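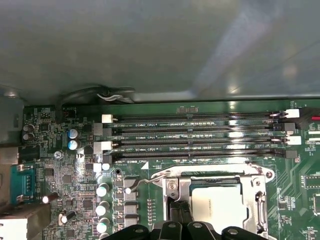 Motherboard with its four memory slots unfilled.

Donitz Questions Value of Weekly Game Sales Charts, Will Stop Quoting Its Own Rank

Jidden sold 2,731 boxed copies in its launch week. The studio would like fewer people to be impressed by that.

13 October 2022 - Donitz, the independent game studio behind the river-trading game Jidden, said today that it will no longer mention chart positions in its advertising, on its store pages or on the backs of its boxes. The change starts with the winter update to Jidden and will also cover Wekanlow, the studio's next game.

Jidden came out in June and entered the weekly boxed chart run by the retail tracker Adugna at number 4. Donitz put that number on a banner, as studios do. The banner stayed up for most of the summer, long after the game had dropped out of the top forty, and the studio now says it should have come down sooner.

"We were fourth in a week when hardly anything else came out," said Sándor Borbély, head of publishing at Donitz. "The following week three big games arrived and we sold almost as many copies as before, and we fell off a cliff. Which of those weeks tells you whether Jidden is any good? I don't think either one does."

The studio has three complaints about the chart as it stands. The first is that it leaves out downloads, and most people who own Jidden downloaded it. The second is that it counts copies shipped to some stores as copies sold, so a box sitting in a stockroom can help a game climb. The third is that a rank says nothing about the gap between one place and the next. In launch week, Jidden finished 111 copies ahead of the game in fifth place. Had one mid-sized chain put its order in a few days later, the two would have traded places.

Donitz has asked Adugna to print unit totals beside each rank and to mark which stores report shipments. It has not had an answer to either request. The studio does not expect the chart to change much, given that stores like it, publishers like it when they are on it, and it is free to reprint.

Borbély also had doubts about what usually takes the place of chart talk. "I read announcements all the time about a game having millions of players," he said. "Then you look for what counts as a player, and it's anyone who opened the thing once during a free weekend. I'd be careful with ours too. Ask how we got them."

Starting with the winter update, Donitz will post monthly figures for Jidden on its website. They will show full-price sales, discounted sales and refunds on separate lines, with downloads and boxed copies kept apart. Free copies given to press and streamers, of which there were 400 at launch, will be left out.

The winter update adds a second river, a slower trading mode and fixes for saved games that would not load after a flood. It is free to all owners. Wekanlow does not have a release date, and the studio is not taking preorders for it.

About Donitz
Donitz makes and publishes strategy and trading games for PC and consoles. Jidden is its most recent release.

Press contact
Sándor Borbély, Head of Publishing, Donitz. Review copies of Jidden are available on request.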